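31/05/2022

Giving up soft drink, more or less

I stopped buying soft drink in January. I was getting through up to two litres a day of the stuff by then, mostly at my desk, and the dentist in Garley had started using a certain tone of voice. I'm writing this down because a couple of readers asked how it went after I mentioned it in the post about the Wultine walk.

The first week was dull. I had a headache for two days and was short with people at work. I put a jug of water in the fridge with slices of lemon in it, which helped a bit, and I moved my afternoon break so I didn't go past the servo on Grelta Road. Tea took over after that. I now drink a lot of tea.

What I hadn't thought about was colour. I went looking for what makes orange drink orange and ended up reading for most of a weekend. Some of it is carotene, some of it is synthetic, and the brown in cola is caramel colour, made by heating sugar under fairly strict conditions. None of that put me off. I still like the colours more than the taste.
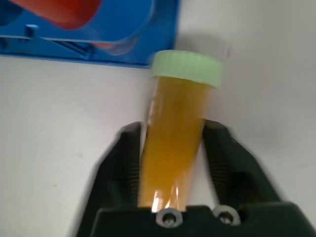
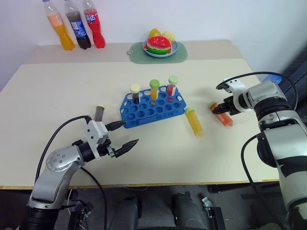 Amber in a capped tube, then orange, brown and red in bottles.

Money was the other surprise. I kept the receipts in a Buzatu biscuit tin for a month before I quit and they came to a bit over $90. I've put the same amount aside each month since and it's going towards new tyres.

I haven't been strict. I had a lemonade at a wedding and a cola on the long drive back from the coast. Both were sweeter than I remembered and I left half of the second one in the cup holder. My sleep is better, though I also stopped looking at my phone in bed so I can't say which did it.

Next month I'm having a go at ginger beer in the laundry. The recipe makes 8 bottles and says to keep them somewhere you don't mind mopping.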